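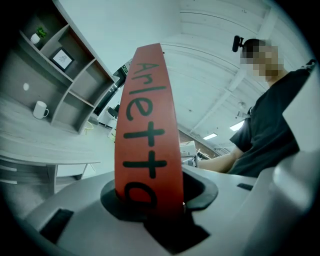 Does a success rate from hand-held gripper demos mean anything once it's on a real arm? I keep reading that you can collect data with a gripper in your hand, train on it, and get a policy that puts thin parts into slots. Our group is trying to repeat the Mofokeng result on insertion of flexible strips, and I have doubts. Their write-up reports 23 successes and very few misses, all with one strip shape. We use a curved red-orange strip that goes upright into a dark gray slotted holder, with "Arletta" written down it by hand in green, and the lettering worries me as much as the bend does. If the last "a" is partly hidden when the strip is in the holder, what stops the policy from learning "push until the a goes away" and knowing nothing about slots? Has anyone tested this, or is everyone just quoting the number?

Posted by kusville_bench

Stamatia Konstantinidis

Your suspicion about the lettering is fair and you can check it cheaply. Take the trained policy, change nothing, and run it on three strips: the lettered one, a blank one of the same color, and one with the word written upside down. If the blank strip does about as well, the text isn't doing the work. If it falls apart, you have your answer, and I would want to see the same test from the Mofokeng people before I believed their table.

Two other things I'd look at. First, who decided what counted as a success? In our Justholm runs we had "tip in the slot" and "seated to the bottom" in the same column for weeks, and splitting them changed the result a lot. Score from the video, with someone who doesn't know which strip condition it is. Second, a strip that narrows and bends back toward the top will flex differently depending on where you grab it. A person corrects for that by feel. The gripper records where the hand went and what the camera saw, so the feel is gone unless you log force. I've not seen a convincing fix for that.

I'd also move the holder between runs. Same desk, same shelves behind it, same ceiling lights every time, and the policy may be finding its place from the room.

gripfan9

works fine for us, just collect more. we went to 3000 demos and it got better

tall_order

"Just collect more" doesn't touch the question. If every demo has the same word on the same strip, the next thousand will have it too. I did a smaller version of Stamatia's test on a Vomeck arm, lettered against blank, 9 tries each. The blank strip did worse, but with so few tries I wouldn't hang anything on it. Most of the misses were at the edge of the slot, where the tip caught and the strip bowed out. That looked like a force problem to me, and I can't rule out the other explanation. Happy to share the scoring sheet if you want to run it with more.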